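Worktable and bench inspection, Vultholm shared workshop
Table 11, north wall. Checked in March by Liesbeth Leemans 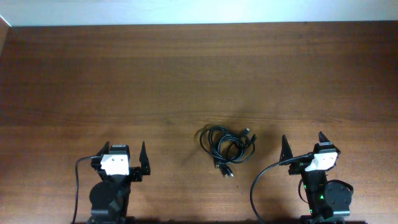 Tables are checked against the same list as last time, before the room opens. The load limit for this model (Nijs, long version) is 200 pounds spread evenly. Table 11 has a reddish-brown wood top with the grain running across the full width, and a coiled black cable lies on it. Comments on both are under the items below.

1. Top surface: splinters, cracks, raised grain
OK. Ran a gloved hand along the grain and then against it. There is a faint line across the top a little above the middle. Could be a seam or just a change in the grain. I could not catch a fingernail on it. Check again next round.

2. Front edge and corners
OK. Right front corner was sanded after the last report and is smooth now.

3. Legs and bolts
NEEDS WORK. Rear left bolt turned by hand. Tightened, but the washer is worn. Replacement on order from Lukano, part of the 20-pack we use for all the tables.

4. Level and wobble
OK after item 3. No rocking when leaned on from the front.

5. Cables on the work surface
COMMENT. Coil to be tied with a strap and kept back from the front edge. Insulation looked over along its length, no cuts or flat spots.

6. Power strip under table
OK. Bramov strip, switch works, mounting screws tight. Nothing else plugged into it from table 10.

7. Wall behind table
OK. Pale paint, no damp marks at table height. Leave the gap as it is so the wall can be wiped.

8. Finish
DUE. Last oiled before winter. Use the Bramov oil from the 1000 ml can, thin coat, rags into the metal bin with the lid shut. Table stays out of use overnight.

9. Floor under and in front
OK. Swept. Mat lies flat.

Result: passed with one repair open (item 3) and one job due (item 8).
Signed: L. Leemans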